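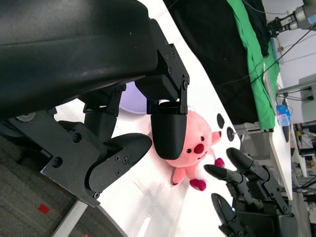 Subject: Re: [robotics-club] two-hand pickup, status before the demo

Date: 4 July 2020

Replying inline, sorry for the mess, typing this between runs.

> Can somebody on the two-hand team post where things stand? Last I
> saw (April) the left hand closed fine and the right one was late
> every time. Also are we still using the plush toy or did we switch
> to the foam blocks? And does the Vonoretti entry form want a
> total number of runs or only the good ones?

Still the plush. The pink one with the red nose. Foam blocks are for the Iser rules and we're not doing Iser this year, talked about that already. Blocks are too easy anyway, they don't squash.

Right hand is better, not fixed. It was never the fingers, it was the start signal going out on the same queue as the logging. Split them and most of the lag is gone. Whoever wrote the logger please dont put it back on the main thread.

Numbers so far, from the run log:

Total runs logged: 1,876
Thrown out (bad sync, or somebody hit stop): 152
Both hands on the toy, clean lift: 845
Clean lift with the new queue only: 676

The form wants the total AND the good ones, plus one line on what you count as good. I put "toy off the table, both hands touching, held for the whole count." If you don't like the wording say so before I send it.

Belly side up is the hard case. The paws are small and the finger pad tends to come down on the body first, then the other hand has nothing to reach for except a paw. Works more often if the left hand comes in slow and stops just short, then the right one goes, then both close. Slower but who cares, Vonoretti doesn't score time until round two.
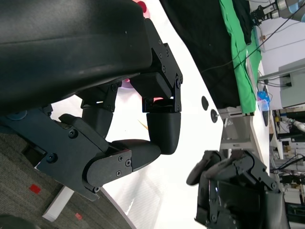 Finger gap on close is set in the config, not in the script anymore. If you change it in the script nothing happens and you'll lose an hour like I did. File is hands_common, look for min_gap. Leave the left and right values the same unless you have a reason, and if you have a reason write it in the comment.

> Do we need anything from McKinnon for the wrist mounts?

No. Have enough screws. What we do need is thread locker, the side plate screws on the fingers back out after a long session and then the tip wobbles. Check them before you start, all of them, both hands. Small hex key is supposed to live in the top drawer. It does not currently live in the top drawer.

> Is Sivis still the branch to pull from?

Yes, Sivis. Main is way behind, don't run main on the hands. I'll merge after the demo.

Still open:

- right wrist drifts a little after a restart, re-zero every time for now
- cloth pickup, not started. Wanted to try it with the black one and the green one but not before the plush is solid
- cable slack when both arms go to the far side, needs a person watching
- video for the entry, need two minutes and we have no script for it
- somebody to write the safety paragraph, I've done it three years running

If you're coming in to do runs, write your start and end in the log, even if you only did five. Had a whole afternoon of data with no initals on it and no idea which config it used, so that's some of the thrown out ones.

More when I have it - going back to the right hand now.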